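Musar or Cirby: wrist camera notes

We have been running the four-finger hand with two wrist cameras in turn, the Musar and the Cirby. Both bolt to the same bracket and look down past the fingertips. I wanted to know which one to keep before we change anything in the controller.

The Musar went on first. Its exposure is slow to settle when the arm swings from carpet to desk, but once settled it holds detail in the silver joints and the dark fingertips at the same time.
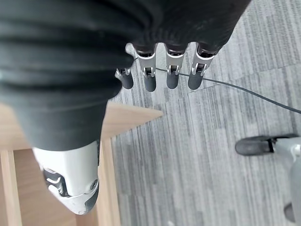 Latency was the bigger question. I logged 471 grasp attempts over July, split between the two cameras, and the Musar came out at 51 ms from shutter to controller. The Cirby was faster on paper and dropped frames whenever the Skikus controller was also streaming joint torques. Moving it to its own USB bus fixed most of that. Bienvenido Fajardo suspects the driver, and he has been right about Skikus drivers before.

Field of view matters more than I expected. With the thumb opposed, it takes up a large part of the view — worse at close range, where you want to see the contact point.
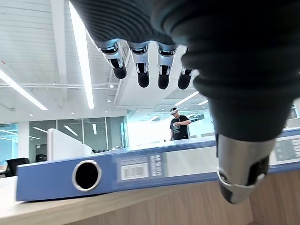
I tried tilting the bracket 3 degrees outward. That recovers a little background and costs you the tip of the thumb in a full pinch, so I put it back. A Danzer lens with a shorter focal length is on order for the Musar. Calibration will have to be redone for both mounts when it arrives.

Settings for now: Musar, fixed exposure, gain at 2, torque stream on.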